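Workshop notebook, May

Glue and clamps, mostly. Also the finish trials, which I keep promising to write up and then wandering off to have lunch.

Started just after eight with the hide glue. I'd soaked the granules overnight in the little enamel pan and they'd swelled up nicely, like frogspawn, so I put the pan in its water bath and brought it up slowly. The old thermometer reads a bit high (it has always read a bit high, I should really write the correction on the handle) so I went by feel and by how it ran off the brush. Thin cream is what you want. Mine was more like custard to begin with, so I let it down with a splash of warm water, then another splash, and then it was right.

The Ortner job is the one it's for. Chair rail, old break, somebody has been at it before with white glue and a panel pin. The pin came out in two pieces with a lot of bad language. Getting the white glue off took most of the morning: warm vinegar on a rag, wait, scrape, more vinegar. I'd forgotten how much the smell gets into your jumper. If anyone else picks this up while I'm away, please don't sand the joint faces to speed things along, the fit is lovely once they're clean and we'd lose it.

Dry fit at eleven. Went together with hand pressure and one small clamp, a hairline showing at the back that I can live with. Glued it straight after, rope round the seat frame and a stick to twist it tight, because none of our sash clamps will sit on that curve. I know the proper cauls are on the list. I've been saying that since the Sernik chairs!

While that was sitting I got on with the finish trials. Same four finishes as last month: the hard wax oil from Skundov, plain boiled linseed, the shellac I flaked up myself, and the water-based one we were sent by Drirnari. All on oak offcuts this time, because beech told us next to nothing. Half of each piece was wetted and left to dry first so the grain came up, then knocked back with 600 paper. The other half went straight on from the scraper. 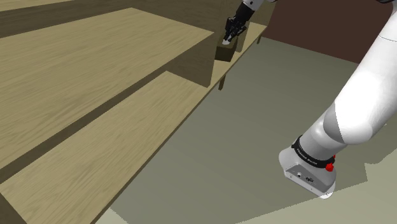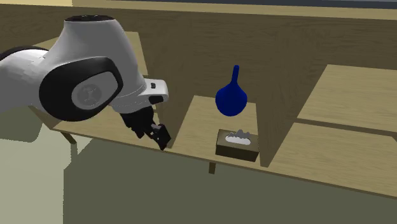
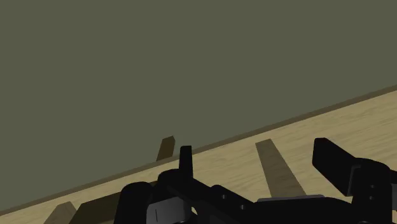 Pale planks with the grain running lengthwise in the first, dark brown blocks on pale wood in the last.

First impressions, before I get used to them and stop seeing anything. The wax oil is the prettiest on the scraped half and a bit dull on the sanded half, which I'd have guessed the other way about. Linseed went orange, as linseed does. I like it and most customers don't. The shellac was going beautifully until I went back over an edge that had already started to grab, and now there's a drag mark about a thumb long. My own fault, I was listening to the cricket. I'll cut it back tomorrow and put another coat over.

The Drirnari stuff surprised me. It goes on looking like milk and I was all ready to dislike it, but it cleared quickly and the colour barely shifted at all. On the half I hadn't wetted, though, the grain stood up like a cat's tongue. So wetting first matters a great deal with that one and hardly at all with the oils. I denibbed the rough half with 1000 and it came up fine, only now it's had more attention than the others and the comparison is a bit spoilt. Note for next round: denib everything or denib nothing.

Cup of tea, then the rings test. Warm mug, cold glass, a drop of vinegar, a drop of red wine left over from the open evening. Leaving those until the morning on a set of older samples that have had their full cure. Today's samples are not to be touched! I've put a tea towel over them, the blue one, so please find something else to dry your hands on.

Sharpening. Did the two wide chisels and the block plane iron. The coarse stone has a hollow in it you could eat soup from, so I flattened that first on the float glass with wet grit, and it made the usual grey soup all over the bench. The narrow chisel still has a nick in the corner from the panel pin (see above, bad language) and wants regrinding, which I haven't done because the grinder belt is squealing again. I tightened it a touch. It squeals at a slightly lower note now.

Bits of stock-keeping while I think of it. The drawer runners for the Sernik cabinet have come, order 2791, and they're on the shelf by the door, still boxed. I opened one end to check the length and it's right. Meths is low. We've plenty of rags but they're all the fluffy sort, no good for shellac, so if you've got an old cotton shirt at home I'd be very glad of it.

Four o'clock, looked in on the chair. The squeeze-out had gone to jelly and peeled away clean with a fingernail, very satisfying. I've left the rope on. It can come off tomorrow after lunch, and I'd like to do that myself, as there's a corner near the back leg that I want to watch when the tension goes.

Still to do: cut back the shellac sample, read the rings, regrind the narrow chisel, write the correction on the thermometer handle.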